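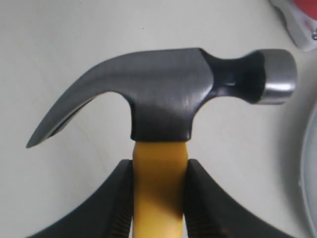 Claw hammer, yellow handle

Is a "lifetime" hammer worth it, or am I paying for the sticker?

Asked Sat 27 April in Hand Tools and Basic Repairs

I need to replace a hammer and I've started to smell a rat. The old one was a no-name with a wood handle that my uncle left in the basement. The head got loose, I soaked it in a bucket overnight like everybody tells you to, and it was tight for a week and then loose again. So much for that.

At the store I had a choice between the Brultby, which is cheap and has a fiberglass handle, and the Flekodden, which costs nearly four times as much and says "lifetime" on it in three places. The guy in the aisle told me the Flekodden was good for 300 hours of framing before I'd feel it in my elbow. I asked him who measured that and he went to find somebody and never came back.

I'm not framing houses. I hang shelves, pull nails out of old trim, fix the fence when the neighbor's dog goes through it. In May I'll be redoing the back steps, and that's the biggest job I have planned. I want to know

- does the weight matter as much as people say (16 oz vs 20 oz)
- is a curved claw or a straight claw better for pulling trim nails
- has anyone really used a lifetime warranty on a hammer and gotten a hammer out of it

Please don't just tell me to buy the best I can afford. I can afford it. I want to know what I get for it.

3 answers

Answer 1 (marked helpful)

Sixteen ounces for what you're doing. A 20 is fine if you swing all day and have the arm for it, but for shelves and trim you'll be choking up on it half the time, and then you've paid for weight you aren't using. Back steps are mostly screws now anyway, or they should be.

Curved claw for trim. You get a better rolling pull and it's easier to slip a scrap of wood under the head to save the wall. Straight claws are for prying boards apart and for people who like how they look.

As for the handle, I've broken wood and I've broken fiberglass. The difference is that I could put a new handle on the wood one for the price of lunch. When the fiberglass went, the whole thing went in the trash. Steel doesn't break but it rings right up your arm. Anyone selling you "zero vibration" should be asked for the same numbers you asked the guy in the aisle for.

What I'd check in the store, on any of them:

1. Look down the handle from the end. The head should sit square to it. I've picked up brand new hammers that were visibly twisted.

2. Run a thumbnail into the V of the claw. It should come to a narrow, crisp point so it can grab a nail with almost no head. On cheap ones the V is rounded off and you'll slide right off a finish nail.

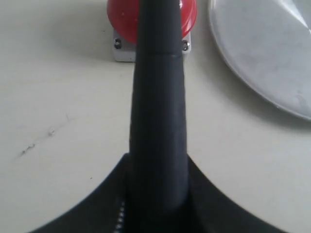 3. Check the face. Smooth for anything that will show. The waffle kind chews up trim, and shelves too if you miss.

4. Tap the head on the floor, lightly, and listen. A rattle means put it back.

I have a Katiyar that cost less than the Flekodden and more than the Brultby. It's okay. The grip got sticky after one summer in the truck.

Answer 2

get the expensive one, you only cry once. my dad had the same hammer over 9 years and it never let him down. the cheap ones are all made in the same place, look it up

Comment on answer 2, from the asker: Nine years isn't very long for a hammer. The one from the basement was older than me. And if they're all made in the same place, that sounds like a reason to buy the cheap one.

Answer 3

I can speak to the warranty because I tried it. Not Flekodden, it was a Kosirano, but the wording on the card was the same kind of thing. "Lifetime" meant the lifetime of the product, as decided by them. It covered "defects in material and workmanship" and left out "wear, misuse, prying and overstrike." Well, overstrike is when you miss the nail and hit the handle, and prying is half of what a claw is for. Take those out and I'm not sure what's left.

I had to mail it in at my own cost with the receipt, and the receipt was that shiny paper that goes blank in a drawer. They were polite. They offered me a discount on a new one, and it came out to the same price as the store down the road had it on sale.

So my answer to your third question is no. I got a coupon. If the store itself will swap it over the counter, that's worth something, but ask at the counter before you pay and ask what happens without a receipt. Don't go by the sticker.

For the weight I'd agree with the first answer. I don't agree about curved claws being so much better. I pulled 400 nails out of old baseboard with a straight one, and what mattered was the block under the head. If you're doing a lot of trim, buy a small flat bar and a pair of end nippers. Grab the nail from the back of the board and pull it through, and you won't chip the paint on the front side. That did more for me than any hammer I've bought.
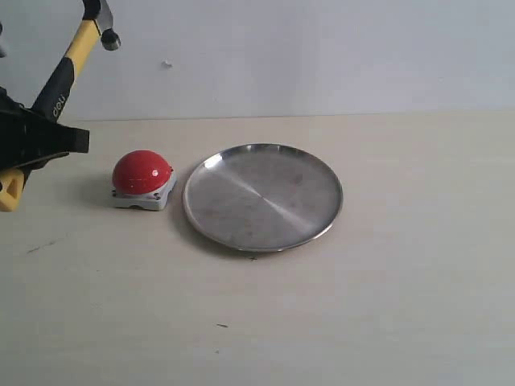
Khang Quan: Pulling them through the back works on finish nails, but I wouldn't try it on old cut nails, they'll split the board. On the warranty, my hardware store did swap one for me with no receipt, but I'd bought paint there the same day and I think they wanted me out of the line. I wouldn't count on it. And whichever you get, wear glasses when you do the steps. I've seen a chip come off a hammer face, and it was one of the expensive ones.

Reply from the asker: Thanks. I'm leaning toward 16 oz with a wood handle and the flat bar, if I can find one where the head's on straight. Went back today and checked six of them like answer 1 said. Two were crooked, and one of those was the Flekodden.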